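About Brundemix

Small travel company. Trains, ferries, the odd coach where the trains give up. We book the whole trip and we answer the phone while you're on it. That's most of it, the rest is below if you have a minute.

We don't do flights. Not a grand stand, we just aren't any good at them and there are plenty of firms who are. If you need to fly to your starting point we can tell you what time to be there and you book it yourself.
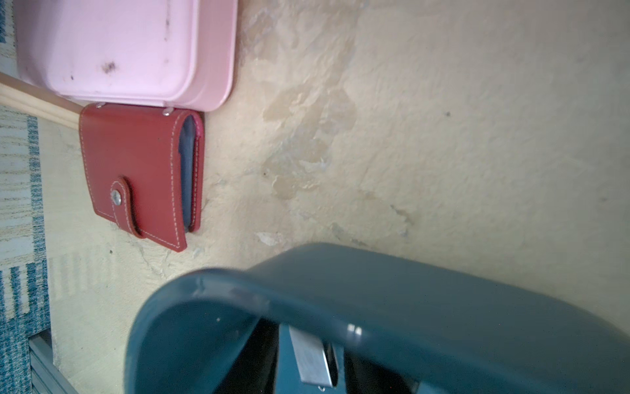 4 min read

How it started

Xiuying Kang was running the rail desk at a bigger agency that was closing its rail desk. She had a list of customers who still wanted to go to the Alps by train and didn't want to learn six different booking websites to do it. So she rang them. Most said yes. The first season was her, a kitchen table, a phone with a cracked screen and a very large wall map which we still have, although the corners have gone.

The second season went badly in places. Strikes, a ferry off for repairs, one hotel that had changed hands and lost every booking we'd made. We refunded people before we'd been refunded ourselves and it was tight until March. Several of those customers still travel with us so something must have gone right.

Proper office came after that. Then a second one, up the stairs from a shoe repairer, handy if you travel in old boots. So we have 2 offices now and you can walk into either. Ring first if you want a specific person, we're often out.

What we do now

Three sorts of trip, more or less.

Made-to-order holidays. You tell us where, when, how fast you like to travel and what you won't put up with (early starts, bunk beds, changing at Brussels, whatever it is). We come back with a route and a price. You change it. We change it. Usually two or three goes before everybody's happy. Nothing to pay until you say yes.

Small groups with a leader. Never more than 15 people, and the leader has done the route before, at least once, on the same trains. We cap it there because that's what fits round two big tables in most of the places we eat. Tried bigger. Everyone waited ages for their soup.

Edimus trips. Edimus is our name for the choir, school and club side. Separate team, separate phone line, because a choir tour is a different animal: coaches, rehearsal rooms, somewhere to put a harp. If you run a group and aren't sure which side you belong on, write to either one and we'll sort it between us.

Last year that came to 470 trips and 3827 travellers, counting the babies. A bit over what we'd planned for and the phones showed it at times. We've taken on more people since then.
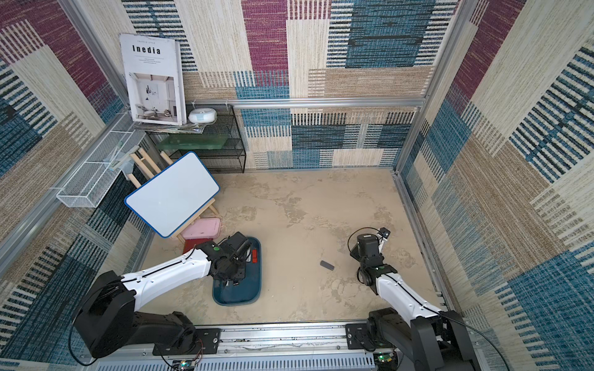
We sort our routes by region and every region has its own colour, on the tickets wallet, the luggage labels and the page edges of the brochure. Xiuying wanted plain grey for everything, was outvoted. Navy for the Baltic and the north, teal for the lakes, tan for Spain and Portugal, deep magenta for Italy, beige for anything in these islands. Put them side by side and you get much the same mix as the patchwork wallpaper on those three walls, navy, teal and magenta blocks among the others. It works though. A leader standing on a platform can spot a magenta label from the far end of a train, and if you've picked up someone else's wallet at breakfast you know straight away.

Who picks up the phone

A person, in office hours. Outside office hours also a person, but only one, so please only use the night number if you're actually travelling. Whoever's on the night number has your full booking open in front of them and can rebook you, find you a bed, ring the hotel to say you're late. They don't need to ask a manager. They might sound sleepy.

Bookings are kept in a system called Lusow, which we had written for us as nothing off the shelf could cope with a sleeper train that leaves on one date and arrives on another. It's not pretty. It does know about every connection on your trip and it flags up when one has been retimed. Then someone looks at it, and you get a message if it matters. If it's a two minute change we won't bother you.

Transfers at either end, station to hotel, that kind of thing, go through Nam, our own minibus arm. Started it after one too many no-shows from taxi firms. Nam only runs in the places we send the most people. Everywhere else we use local drivers we've met, and their mobile number is on your paperwork.

Paperwork

Some people love it, some never open it. You get a printed wallet in the post two weeks ahead: tickets, hotel addresses in the local language, a page per travel day. Same thing by email. If you only want the email tell us and we'll save teh paper. 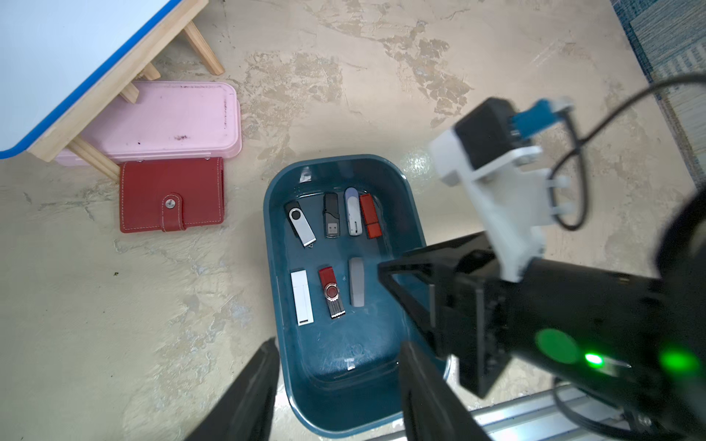
USB sticks in a teal tub.

Money, briefly

Deposit when you book, balance eight weeks before you go. Your money sits in a trust account until you're home again, we can't touch it before that. Prices on the website are per person for two sharing. Solo travellers pay more at some hotels, which annoys us as well, and we ask for single rooms at the double-share rate every year. Some say yes. Those trips are marked.

If we cancel, full refund. If you cancel, depends how close it is, the table is in the booking conditions and it's written in normal English. Read that before the insurance, not after.

What we're not so good at

Last minute. Anything inside ten days is hard work and you'll probably pay over the odds, try the railways direct.
Beach weeks. No idea.
Replying to social media messages. Email is much better.

Working here

We look for leaders every autumn. You need one language besides English, a calm manner and a willingness to carry other peoples bags. Training is paid and so is the practice run. Office jobs come up less often, they go on the jobs page when they do. No agencies please.

Getting hold of us

Phone is quickest before lunch. Email gets answered the next working day, sooner if it's quiet. Brochure requests through the form, tick the regions you want or tick all of them. If you've travelled with us before put your old booking reference in and we'll find your notes, including the bit about no bunk beds.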